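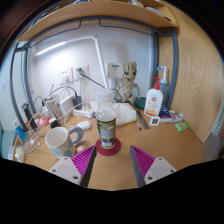 Bevell Desk Set: data card and notes

Read this before you train anything on it. The card is longer than the loader code, and the loader code is the easier half.

What it is

Bevell is a set of short demonstrations of one hand moving small things on lived-in desks. A person holds a gripper tool with a camera on it, does the task, and the recording becomes an example for a policy to copy. No robot arm was used to collect any of it. The desks belong to people who work at them, and we asked them to leave things where they were. Chargers, cords, lotion, figurines, pens and mugs all stay in view.

The tasks are plain. Pick up the bottle and put it back on its coaster. Move the mug by its handle. Slide a small object out from between two larger ones. Put the pen down next to the ruler. There are 20 task prompts across six desks, and each prompt was tried on at least five of them.

Collection was done in Tandivville, mostly in February, by Kiều Lại and Fotis Zacharopoulos. Fotis also wrote the trimming script. Kiều wrote most of this card, and the complaints in it are hers unless marked otherwise.

Why we are wary of our own data

The usual pitch for handheld collection is that it's cheap, it's quick, and it transfers to a robot because the fingers are the same. We believe the first two. The third one we would like to see shown more often than it is. A person holding the tool gets to lean, shift their feet, and bring their whole shoulder around a lamp. An arm bolted to a table does none of that. Some of our nicest-looking demonstrations reach over a row of bottles at an angle that we doubt a fixed arm could follow, and we have left them in, with the flag reach_doubtful set. Filter on it if your arm is short.

Second worry: the bottle prompts are too easy to cheat. The bottle usually starts near the middle of the view with the fingers already open in front of it. A policy that closes whenever something tall is in the middle will look good on our held-out split. We tried exactly that as a baseline, a dumb script with no learning, and it did well enough to be embarrassing. Please report it next to your own number. It's in the baselines folder under the name close_center.

Third: clutter in this set is background clutter. It fills the back and sides of the desk, and the path to the target is often bare wood. If you want to claim that your policy handles clutter, the prompts tagged blocked_path are the only fair test, and they make up a small part of the set.

Clear and shiny things

We kept clear bottles in on purpose. Depth estimated from the video is poor on them, and worse with a desk lamp on. The depth files are there because people asked for them. We don't use them ourselves. Fotis disagrees and thinks they help for mugs and other solid objects - he may be right, but he hasn't run it on more than one desk yet.

Folders

episodes: one folder per demonstration, with video, tool pose and finger opening
prompts: the text given to the collector, word for word
flags: one file per episode, see the list further down
depth: optional, see the section above
baselines: close_center and one small trained policy
splits: train, held-out prompts, held-out desk

Use the held-out desk split if you only have time for one. The held-out prompts split shares desks with training, and a policy can learn the wall outlets and the lamp as landmarks. We checked by masking the target object in the input. Scores on that split dropped less than they should have, and we take that as a bad sign.

Flags

reach_doubtful: the collector's body did something an arm may not be able to do
blocked_path: something had to be moved or gone around
regrasp: the fingers opened and closed more than once before the lift
cord_contact: the tool touched a cable
pose_jump: tracking slipped, and the pose file has a gap that was filled in
retry: the collector restarted the task without stopping the recording

The flags were set by hand by one person per episode. We had the other person redo 100 episodes blind. Agreement was fine on regrasp and pose_jump, poor on reach_doubtful. Treat that last flag as an opinion.

How an episode was collected

The collector read the prompt, held the tool still with the fingers open, started recording, did the task once at a normal pace, and held still again at the end. Objects were put back by eye, so starting positions drift over a session. We didn't tape outlines on the desks. An earlier trial at Nitunby did, and the policy trained there seems to have become fond of tape.

Failed attempts are included. We think most sets of this kind throw away too many of them, which makes the task look easier than it is and leaves the policy with no idea how to recover. They're in the same folders as the rest, with success set to false. If your training code ignores that field it will happily copy the failures, so check.

What we won't claim

We don't say this set is diverse. Six desks in one town is six desks in one town. We don't say it's enough to train on alone. The small policy in baselines was trained only on Bevell and then run on a Liapis arm on a desk it had never seen. It picked up mugs more often than bottles, and it was bad at both when a cable lay near the target. We haven't worked out whether the cables or the change of desk did the damage, and we'd distrust anyone who told us from this data alone.

Privacy

Desk owners looked through their episodes before release and could pull any of them. Sound was not recorded. Labels on packages and bottles were left as they came out of the camera, and many are too blurred to read. If you find something that shouldn't be public, write to us and we'll remove the episode and update the split files.

Known problems

Lighting changes between sessions on the same desk, and the lighting field is blank for the early ones.
Two prompts say "cup" and mean a mug. Left as is, so that the text matches what the collector read.
Finger opening is in millimeters in the newer files and unitless in the older ones. The loader converts. If you write your own, look at the version field first.
The trimming script sometimes cuts the final hold short. Fotis has a fix that still needs testing on the pose_jump episodes.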